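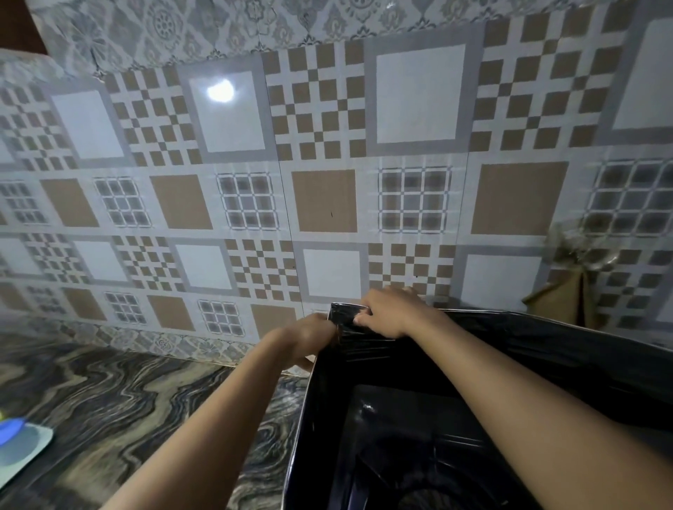 *Fig. 1. Fitting a liner: the black plastic is held at the rim of the container, against a tiled wall.*

# Unit 3: Where Household Waste Goes, and Who Has Had to Carry It

Course handout, May 2021
Ilse Verbruggen

Welcome back, everybody. I promised last time that we would leave the grand sewers and the water towers behind for a while and come down to something smaller, and so this unit is about the bin. I know that some of you signed up for this course hoping for bridges (we will get to the bridges!), but I have taught this material for 11 years now and the garbage unit is the one people still write to me about afterward, usually to tell me that they can't walk past a row of cans on the curb anymore without stopping to look.

Please read these notes before class if you can. They repeat a good deal of what I'll say out loud, and they also contain a few things I always forget to say.

## 3.1 Before there was a bin

For most of the history of towns, a household did not have one place for its waste. It had several, and each had its own logic. Ashes went in one heap. Food scraps went to a pig or to hens, if you had them, or to a neighbor who did. Bones and rags were worth a little money and were saved for the person who came around to buy them. Broken crockery went down the privy or into a pit in the yard, and archaeologists have been grateful for that ever since.

So when we read an old complaint about filth in the streets, and there are a great many of them, we should be careful about imagining people who simply threw everything out the door. Some did. But a lot of what we would call trash was still on its way to being something else. Ash was sold to brickmakers. Rags became paper. Bones were boiled for glue and ground for fertilizer. Street sweepings, which were mostly horse manure, went out to the farms at the edge of town, and in some places the right to collect them was worth paying for.

Keep this in mind for the discussion: *sorting is old.* Mixing everything together in a single container is the newer habit, and it took some effort to teach people to do it.

## 3.2 The can arrives

The lidded metal can belongs to the later nineteenth century in most of the cities we're looking at. Paris is the case everybody knows, because the prefect who required landlords to provide covered containers in the 1880s was a man named Poubelle, and the French have called the thing a *poubelle* ever since. I am very fond of this fact and I apologize in advance for how often I'll mention it.

What did the can change? Three things are worth your attention.

First, it moved the line between private and public. A heap in a yard is yours for as long as you can stand it. A can at the curb is yours until the cart comes, and then it's the city's, and the exact moment of the handover has been argued over in courtrooms.

Second, it set a size. Once the city says how big the can is, it has also said something about how much a family ought to be throwing away in a week, and landlords with crowded buildings felt this very quickly.

Third, it made the collector's job more regular and in some ways harder. A full can of coal ash is terribly heavy. In our main reading (Cuypers, chapter 9) there is a long passage on the carters' backs and shoulders, and I'd like you to read it slowly. Cuypers is dry for whole pages at a time and then suddenly isn't.

## 3.3 The wet and the dry

Coal ash was the bulk of winter trash in a northern city, and it had one great virtue, because it soaked up whatever was damp. When gas and oil heating came in and the ash disappeared, the can got lighter and also a good deal nastier. Kitchen waste now sat directly against bare metal. Housekeeping manuals from the first half of the twentieth century are full of advice on this point: wrap scraps in newspaper, drain them well, scald the can, set it in the sun with the lid off. You'll see two pages of such advice in the packet, and I'd ask you to notice who the advice is addressed to. It is nearly always the woman of the house or the woman she employs.

Newspaper was really the first liner. People folded it into the bottom of the pail, and they were proud of folding it well -- my grandmother could make a paper liner with square corners and taught me, and I can still do it, though it takes me two tries.

## 3.4 The plastic bag

The polyethylene garbage bag comes out of Canada around 1950, and the first customers were hospitals and other institutions. Homes came later. It's easy to see why it caught on: the can stayed cleaner, the collector could lift and throw without carrying the container back, and the whole business became quieter. Anybody who grew up with metal lids being tossed onto concrete before dawn will tell you what that meant.

But the bag also did something I find more interesting. It hid things. An open pail shows you what you've thrown out, and so does a heap. An opaque bag, tied at the neck, shows you nothing at all, and the black ones least of all. Gamov's essay (second item in the packet) argues that this is when household waste became a single substance in people's minds, "trash," with no parts. I don't go all the way with Gamov on this, since I think the lidded can had already done half the work, but it's a lovely essay to argue with and I hope you will.

A small point on fitting, as somebody always asks about it when we come to the museum catalogs. The folded cuff over the rim, which you see in every household guide and which most of us do without thinking, was a habit carried over from the cloth sack and the paper lining. You turned the edge outward so the weight wouldn't drag it in.

## 3.5 A local case: Flellton

Our case for this unit is Flellton, and I've chosen it because the records are good and because the quarrels are so human. The town took over collection from private carters and began with a register of 840 households. The register survives, with notes in the margin in at least two hands. Some of these are plain ("no can") and some are wonderfully cross ("can, but says it is for rainwater").

When you go through the extract, look out for the following:

- who is named as responsible for the can, the owner of the building or the tenant
- what the clerks wrote when a household kept animals
- the streets that were left off the route, and whether any explanation is given

On that last item, the hilly streets above the mill come up again and again. The carts couldn't manage them in frost, and people there went on burning and burying their waste long after the lower town had stopped. There's a petition from these residents in the packet. The handwriting is difficult, so I have typed it out for you, mistakes and all.

## 3.6 For next time

Read Cuypers, chapter 9, and the Gamov essay. Skim the manual pages. The Skukelness report is optional, but if you've any interest at all in island communities and what they do when there is simply no room for a landfill, please give it an hour -- it has good maps.

Then write me a page, no more, about one container in the place where you live now. Tell me who empties it, who decided where it would stand, and where its contents go after they leave your sight. You may have to ask somebody. Past students have telephoned their city offices and been kept on the line by people delighted to be asked, so do leave yourself some time.

Bring the page on paper, please, as we'll be passing them around the table. I'll have the spare packets with me for anyone whose copy is missing the petition.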